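Research > Papers > Everyday Objects and Retail

June -- by the Flikitz group

3. The snack stand as a small piece of furniture

3.1 Why the counter, and why the stand

Most of what is written about shop display concerns the aisle. The aisle is large, it has a budget, and people with clipboards have been walking up and down it for decades. The counter has had less attention. It is where the customer stops walking and starts looking for a card, and for a few seconds has nothing to do with their eyes. Whatever sits between them and the person serving will be looked at whether it deserves it or not.

We studied counters of the humbler sort: staff kiosks, the serving end of a canteen, a reception desk that sells biscuits on the side and would rather not discuss it. The observations come from sites run by two firms, Remar and Hagedorn, who agreed to let us stand about in them. We logged 228 purchases in all. That is a modest number, and we make modest claims on the strength of it.

The stepped stand was chosen because it turned up everywhere. Shelving varied, lighting varied, the quality of the coffee varied to a degree that deserves its own paper, but there was nearly always a stand with tiers and dividers, and it was nearly always see-through. The buyers at both firms described this as the neutral option. Our view, set out below, is that a clear stand has rather strong opinions and merely keeps them quiet.

3.2 Channels and what people put in them

A tiered stand with dividers makes a series of narrow lanes. Each lane invites one product, laid lengthways, one behind or beside another. This suits the chocolate bar so well that one could suspect the two trades of having met. It suits the small box less well. A box has corners, it prefers to be stacked, and in a lane built for something long and thin it tends to look as if it is waiting for a different appointment.

Staff dealt with this in their own ways. At one Remar kiosk the boxes were stood on end until they fell over, then stood on end again. At a Hagedorn desk they were moved to the far end of the row and left there, a policy which had never been written down and which every member of staff followed exactly. We came to think of the end of the row as the place where a stand keeps the things it was not designed for. Figure 1 shows the stand set at a slant on a brown tabletop, a cream tray to its left, and chocolate bars and small green boxes sharing the tiers. 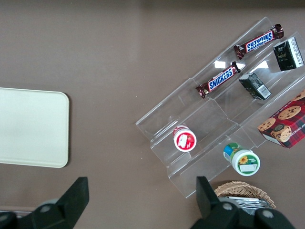 Figure 1. Stand and tray on the bench. Snickers bars lie in neighbouring channels of the upper tier, with the green boxes to their right.

The slant matters more than we had supposed. A stand placed square to the edge of a counter is read from the front, like a row of books. Turn it and the lanes start to point at somebody. In the kiosks they mostly pointed at the till, for the simple reason that the person who had filled the stand was sitting there and had put it down facing themselves. Customers then read the wrappers sideways or upside down, and seemed quite content to do so. A familiar wrapper does not need to be the right way up. Colour does the work, and the lettering comes along for the ride.

Less familiar goods had a harder time of it. Nando, the house-brand oat bar sold at the Hagedorn sites, comes in a plain wrapper that has to be read before it means anything. Turned away from the customer, it was picked up, inspected, and put back, often in the wrong lane. We recorded 7 such wanderings in a single afternoon -- all of them the same oat bar, as far as we could tell.

3.3 The trouble with clear plastic

A clear stand is bought so that the goods will show and the stand will not. Under ceiling lights this works up to a point, after which the edges light up and the dividers become the brightest thing on the counter. Staff wiped at the glare with a cloth. It did not come off. Several then moved the stand a hand's width to one side, which moved the glare to somebody else.

There is also the matter of what shows through. A half-empty clear stand displays the counter underneath, and a counter is seldom at its best from that angle. On a dull brown surface the effect is mild. On the speckled laminate at one Remar site, customers looked past the tiers as though the stand had sold out, with four bars still in it.

3.4 The tray

We had not meant to study trays. They were simply there beside the stand, plain and shallow, and their official purpose differed from one person to the next: change, receipts, returned items, pens. In practice a tray collected whatever the customer had decided against while waiting. Staff emptied it back into the lanes at quiet times, mid-morning as a rule, and this small chore did more to decide the arrangement of the stand than any plan supplied by head office. Section 4 takes up the order in which the lanes were refilled, and the curious persistence of the gap second from the left.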